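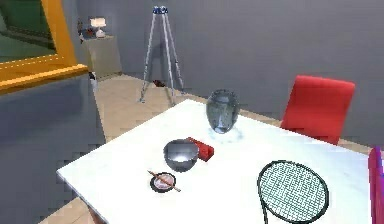

Nustine has released version 3 of Fesia, its planning and perception toolkit for tabletop robot arms, and most of the work went into the part that decides where one object ends and the next begins. Earlier builds tended to merge things that touch or overlap. In the new simulated test set, a pencil lying across a small round dish has to come out as two objects, each with its own grasp points. Clear glass gets its own depth check before the planner is allowed to route an arm past it.

The set contains 2,612 rendered layouts in several rooms. Nustine says the planner now returns a path within 100 milliseconds on 157 more of them than it did in version 2. Bedroom layouts were added in February. 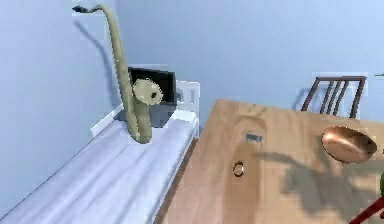
Polák, which builds packing cells and has used Fesia since the first version, welcomed the faster planner but said it would hold off upgrading until the old configuration files load without hand editing. Nustine said a converter is in testing.

The release also changes how scenes are replayed. A failed run can be reopened at any step and planned again from there, with the original random seed kept.
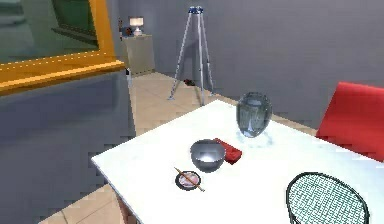
Replay files are smaller too, and can be opened in Litel, the company's free viewer. Version 2 will get bug fixes until the converter ships.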